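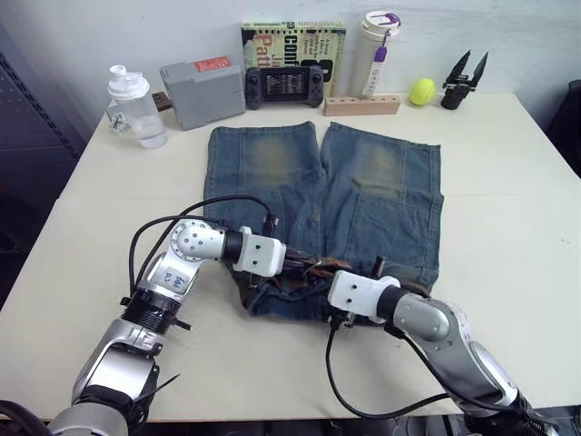

About Studine

Posted in October by the one who answers the emails at Studine

Hello! I'm so glad you clicked through to this page, because most people go straight to the shop and then write to me asking who on earth we are. Studine is a small design studio and gallery in Bakness, two rooms and a yard, and what we love (and show, and sell, and sometimes make ourselves) is lighting. Lamps, mostly. Pendants, wall lights, the odd floor lamp that's far too tall for anybody's lounge room.

I started it after years of drawing shop interiors for other people. They were perfectly good shops, and I was proud of plenty of them, but the lighting was always the bit that got chopped when the money ran short. I'd spend a month choosing a shade and then walk in on opening night to find a row of bare tubes. It drove me up the wall! So when the lease came up on the old paint shop on Station Street I signed it, bought a second-hand ladder and hung eleven lamps by different makers from the rafters. That was our first show. We sold two. I was thrilled with two.

The colour chart from the paint shop is still on the wall behind the counter, by the way, and people ask to buy it every week. No.

What we do these days

We put on four shows a year in the front room, each one built on a single idea. Last summer it was paper. Before that it was lights made for reading in bed, which I thought would be a quiet little show and ended up being the busiest we've had — there was a queue to lie on the bed. The one I still dream about was Chuang, our big winter installation, where we hung 253 folded paper lanterns at all different heights so you had to duck and weave your way through to the back wall. Every one of them was a slightly different white. You don't notice how many whites there are until you've got them all lit at once, and then you can't stop noticing, and you go home and look at your own ceiling and feel a bit sad about it.

Chuang stayed up for nine weeks and 3083 people came through, in a town where I'd have been happy with a tenth of that. A few came back at four in the afternoon, when the sun was going and the lanterns started to take over from the window. That's my favourite time in the room, whatever's hanging in it. If you're planning a visit, come then.

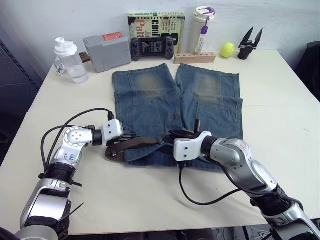 The back room is where our own lamp gets made. It's called the Cundholm and it's the only thing we produce under our own name, so I fuss over it terribly. It's a table lamp with a turned timber base and a linen shade that tilts, and the tilt took us longer than everything else put together. The early ones drooped. You'd set the angle, go and make a cup of tea, and come back to find the shade looking at its feet. We tried springs, we tried a cork washer, and in the end a plain brass screw with a fat little knob did the job and looked lovely as well.

We number them on the underside with a pencil. The one on my desk is number 239 and has a wobble in the grain near the bottom that a customer didn't care for. I adore it. It's staying with me.

How we choose makers

I get asked about this a lot, so I'll try to be clear, though I'm not sure there's a system. I look at how a light behaves when it's switched off, first of all. It'll be off for most of its life, and plenty of clever lamps look like plumbing in the daytime. Then I take it home for a couple of evenings and live with it. I read by it, I eat dinner under it, I see whether it annoys me. If I've forgotten it's a sample by the second night, it's in.

Students are very welcome to send us work, and please don't apologise for a rough finish. Some of the best things we've shown arrived in a cardboard box with the flex held on with tape. We pay makers on the day a piece sells, and we don't charge anyone to exhibit. Wiring has to be checked by a licensed electrician before it goes on show, and we organise that ourselves.

I do say no quite often. We haven't got much space, and I'm fussy about glare (ask me about downlights at your own risk).

Visiting

We're open from ten till five, later in winter when there's a show on. There's a ramp through the yard, and the bell on the yard door works if you lean on it. Dogs are fine in the front room. Prams too, except during hanging week, when the floor is all ladders and boxes and I'm not much fun to talk to anyway.

If you can't get to Bakness, we post nearly everything apart from the largest glass shades. I pack the parcels myself and I use far too much paper, so have your recycling bin ready.

You can also bring us a lamp that's stopped working. I can't promise anything with old fittings, but I do like having a look, and a new flex in a good colour can make you fall for an old lamp all over again. I've a soft spot for mustard flex at the moment. It was green last year.

Last updated: October

Comments (4)

paperandpaste: Went to Chuang with my mum and we both still talk about it. Any chance of it coming back? Even a smaller version would do me!

lampless_in_bakness: Do you do the Cundholm in a bigger size? We've got a long sideboard and the normal one looks a bit lost on it.

Studine: Not yet, but there's a taller base on the lathe right now. I'll put it on the shop page if the tilt behaves.

greyverandah: Bought a wall light from the reading in bed show and my husband has stolen it for his side. Can I order a second one?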